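# Beverage can

A **beverage can** is a thin metal container made to hold a single serving (or thereabouts) of something to drink, most often a soft drink, beer, sparkling water, juice or iced tea. It is one of those everyday objects that people handle for years without giving it much thought, and yet a surprising amount of patient work has gone into its shape, its lid and the little tab on top.

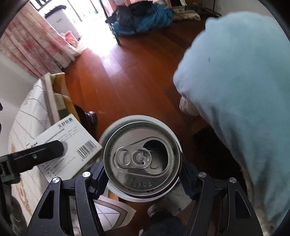
Most beverage cans sold today are made of aluminum, although steel remains in use in some places and for some products. Aluminum won out over several decades because it is light, takes printing well, doesn't rust and can be melted down and used again. Before then, drinks came mainly in glass bottles, which were heavy to carry home and had a sad habit of breaking on the way.

## History

Food had been packed in cans for more than a century before anyone managed to sell beer that way. The trouble was pressure: a carbonated drink pushes hard on its container, and early cans were apt to leak or split at the seams. There was also the matter of taste, as beer picks up a metallic flavor very quickly when it touches bare metal. Both problems were largely solved in the 1930s, when stronger cans with a protective inner lining came on the market in the United States.

Those first cans had flat tops and had to be punched open with a pointed steel opener, once to drink from and once more to let the air in. Others, known as cone tops, narrowed to a neck and were sealed with a bottle cap — a great comfort to small breweries, which could run them through the bottling machinery they already owned.

The pull-off tab arrived in the early 1960s and was warmly received, at least by anyone who had ever left the opener at home. Its drawback was litter. The loose tabs turned up on beaches and in parks, where they cut bare feet, and by the mid-1970s makers had begun moving to the stay-on tab, which pushes a scored panel down into the can and remains attached to the lid afterward.

## Construction

A modern aluminum can is made of two main pieces. The body begins as a flat disk, which is pressed into a shallow cup and then drawn and ironed into a tall cylinder with no side seam at all. The bottom is domed inward to resist pressure, much as an arch holds up a bridge. After trimming, washing, printing and lining, the top edge is narrowed into a neck, so that the lid can be smaller and use less metal.

The lid is made separately, from a somewhat stiffer alloy, and is joined to the body only after filling. The two edges are rolled together into a tight double seam, with a thin band of sealing compound tucked inside. The tab is held on by a rivet formed from the metal of the lid itself — a lovely bit of economy, as a separate rivet would need a hole, and a hole might leak.

## Collecting

Old cans have a devoted following. Cone tops and flat tops are especially sought after, and a clean example from a short-lived local brewery can bring far more than it ever cost full. Collectors commonly look at rust, dents, fading and whether the can was opened from the bottom, a trick that leaves the top looking untouched on the shelf.

Local collections can be charming places to spend an afternoon. The one at Brukville, begun by Tuva Holmgren with 39 cans from her uncle's garage, has since grown to over 400, and is arranged by town so that visitors can look for the brewery nearest their own home.

## See also

- Bottle cap
- Can opener
- Container deposit
- Aluminum recycling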